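Technology | Home & Work | Features

The Long Road to a Tidy Table

Small robot arms are learning to put things away. They're slow, they're fussy, and I could watch them all day.

The first thing I learned at Flitero is that you don't talk while an arm is closing its fingers. No one had told me this as a rule. The room just goes quiet, the way a bar goes quiet for a free throw, and then either there's a block in the gripper or there isn't, and everyone starts talking again.

I had driven out to Prarkville on a Friday in February with a simple question, one my sister asks me every time she hears what I write about. When is a robot going to pick up my kids' stuff? She doesn't want it to dance and she doesn't want it to chat. She wants the crayons off the kitchen table by dinner.

Flitero works on exactly that, or on the smallest useful slice of it. The company rents the upper floor of an old shoe warehouse, and most of what it does there could be described as tidying. Pick up a thing. Put it in the other thing. Malathi Gounder, who runs the tabletop group, calls these "the boring verbs," and she says it with real love.

"Pick, place, wipe, fold, pour," she told me. "If you gave me a machine that could do those five in any kitchen in the country, I'd retire and go live by a lake."

She's nowhere near the lake. But she is a lot closer than I expected. 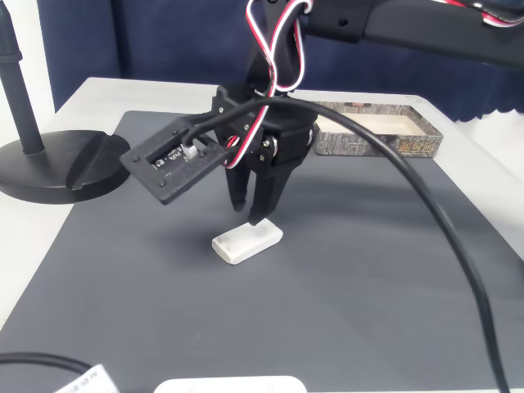 Fingers open over a small white block, with a patterned tin box farther back on the mat.

Gounder's favorite test is about as plain as a chore gets: a small light object, a box with low sides, get one into the other. A toddler has it down before the second birthday. It took her group most of a year to get an arm that could do it with the box in a new spot every time, and she's still not satisfied with how it handles the corners.

What makes it hard? I asked this of everyone I met and got a different answer from each of them, which was half the fun. One engineer said it was the last half inch. Getting the hand near an object is close to solved, he told me, but the moment of contact is where things scoot, tip, spin or get pinched by one edge. Another blamed wires. A third blamed shadows, and then spent a happy 15 minutes moving a desk lamp back and forth so I could see how a shape on the table seems to grow and shrink.

Gounder's own answer was that people are bad at knowing what they know. When you drop an eraser into a pencil box you make a dozen tiny choices. You come in a little low. You squeeze just enough. You let go slightly early since you know it'll fall fine. None of that is written down anywhere, so the arms learn it the way an apprentice would, from someone doing it over and over while the machine follows along.

That means a lot of doing it over and over. For the block task, her group recorded 3,000 guided tries before they let the arm work on its own for a full afternoon. Then they changed the tablecloth, and it fell apart. They went back and recorded another 600, this time swapping the mats and the lighting and the boxes, and the thing came roaring back better than before. Gounder tells this story like a fishing story, with her hands getting farther apart.

I should say what it looks like when it works, because I'd been picturing something sleeker. The arm drifts over. It stops, and you're sure it's stuck. It drops an inch, shifts left by the width of a pencil line, drops again and closes. Then up, across, and a tiny tap as the block lands in the box. Start to finish, the run I timed on my phone was long enough for me to have cleared my sister's whole table. I didn't care! I wanted to clap. (I did clap, once, and got a look.)

So, can it do chores yet?

On the shop floor, the answer is closer to yes. A parts supplier called Mwakyusa has been trying Flitero's arms at its plant in Nakurstead, where the job is sorting small fittings into trays at the end of a line. The table never moves. The light never changes. The fittings come in four shapes, and no one's cat ever sits on them. Under those conditions the arm gets through about 4,000 pieces in a night shift, and the morning crew finds trays that are ready to go out and one small bin of the ones it gave up on.

I love that bin. The arm is set up to quit after three bad grabs and push the piece aside, and the line lead at Mwakyusa told me it was the feature that won her over. Her old machine would jam and sit there beeping until somebody walked across the building. This one shrugs and moves on. She'd like it to be quicker, and she'd like it to cope with the thin washers, which it still can't get off a flat surface to save its life. Thin and flat is the great enemy. Ask anyone in this business about picking up a coin or a playing card and watch their face.

Homes are another matter. A kitchen table at five in the afternoon has more going on than that whole line in Nakurstead. There's mail, half a sandwich, somebody's retainer. Flitero ran a trial last fall with 115 everyday objects, chosen by asking the staff to empty their junk drawers, and the results were all over the map. Chunky things with straight sides did well: erasers, matchboxes, toy bricks, a bar of hotel soap. Round things were fair. Rubber bands, receipts and a single earring were a disaster, and the tape measure somehow ended up on the floor every time.

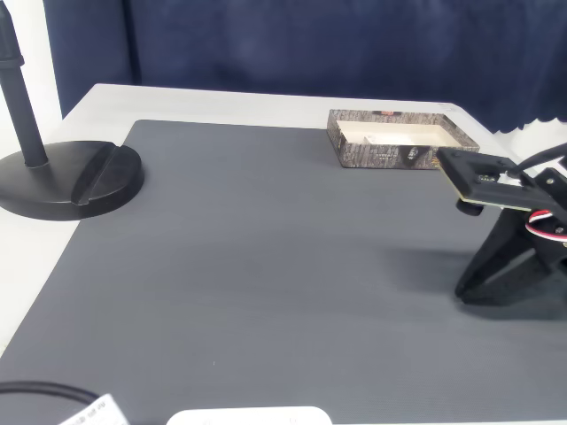

The arm at the right-hand side, with open mat between it and the box.

Gounder thinks the first arms people will really use at home will be modest. She pictures one bolted to a counter or a laundry room shelf, with one or two jobs it's good at, left to get on with them overnight. Speed matters much less when you're asleep. An arm that takes two hours to match socks is a silly machine at noon and a pretty wonderful one at 3 a.m.

Price may get there before skill does. The parts in a small arm are simple stuff these days - a handful of servos, some brackets, a gripper with two fingers, a good deal of wire - and hobbyists are building them on spare desks. I met a retired bus mechanic in Prarkville who built his in a garage and has been teaching it to put drill bits back in their case. It gets the big ones. He showed me with the pride of a man whose dog has just learned to sit, and then it dropped the next one behind the bench and we both got down on the floor with a flashlight.

What I kept noticing, all day, was how much patience there was in these rooms. The people who do this work have watched a gripper miss by a hair more times than I've made coffee, and they still lean in for the next one. Late in the afternoon Gounder nudged a block over to a spot the arm had been having trouble with and asked if I wanted to guess. I said it would miss on the left. She said it would get it on the second try.

It missed on the left, then got it on the second try, so we split the last granola bar.

My sister has asked me to let her know about the crayons. I told her that crayons roll.

Filed under: Robots at Home, Factory Life, Long Reads

Contact the editors | Copyright, all rights reserved | Back to top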